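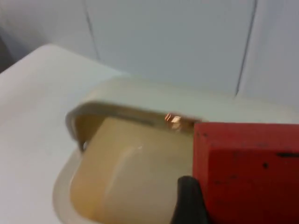 A notification badge is a small mark, usually a filled circle with or without a number in it, placed on an app icon or menu button to tell the user that something is waiting. Messages, mentions, friend requests, updates. Also called a dot, a bubble or a counter. Red is the usual color, and the usual argument for it is contrast: a bright red block next to a white tray on a white countertop gets looked at before the tray does, and a badge on a pale screen works the same way. Other colors are used, mostly for less urgent items.

Print | E-mail

Types

Numbered badges show a count of unread items. Most services cap the count, so that anything past the cap is shown with a plus sign. Plain badges (dots) show only that something is new. Some services use both, a number for direct messages and a dot for everything else. A third kind, the silent badge, shows up inside the app but not on the home screen.

What counts as one item differs from service to service. Ten likes on one post may be one notification or ten. Grouping lowers the number and is often switched on by default, though heavy users tend to switch it off.

History

Unread counts are older than social networks. Mail programs had them, usually in bold or in parentheses after the folder name. The move to a colored mark on the icon came with phones, where there was no room for a line of text.

The photo-sharing service Holov started with numbered badges only. Jumeck, a message board app, used dots from the start and added numbers later after complaints from moderators, who needed to know how long their queue was. On Holov the cap was 225 for a time, then dropped.

Criticism

Main complaint: badges that don't stand for anything a person sent. Suggested accounts, reminders to post, "you haven't visited in a while." Critics call these empty badges or phantom badges. Not to be confused with a stuck badge, a plain software fault in which the count stays up after everything has been read.

Kulap Khunthong, a designer, set out the case against empty badges in a long essay in May. She argued that a badge is a claim, and that a claim with nothing behind it is a small lie told many times a day. The essay proposed 4 rules:

Count only things done by another person.
Clear the mark when the item is seen, not when it is tapped.
Let the user turn off each type seperately.
Never bring back a mark the user has cleared.

Replies to the essay were mixed. Some developers said the second rule can't be done well — a phone has no way to know what was seen, only what was on the screen.

Surveys

Urnance asked 1146 of its users about badges. Over half said they cleared them without reading what was behind them. The sample was opt-in, so of limited use. A later round with 3840 users asked about color only and did not repeat the first question.

Settings

Most phone systems let users turn badges off for each app. Apps may add there own controls on top, and the two can conflict. With badges off at the system level, the marks inside the app usually stay on. The Sriwong client, a third-party reader, has badges off by default and shows unread counts in a side panel instead.

See also

Push notification
Read receipt
Infinite scroll
Unread count

Last changed 2022-06-08

Print | E-mail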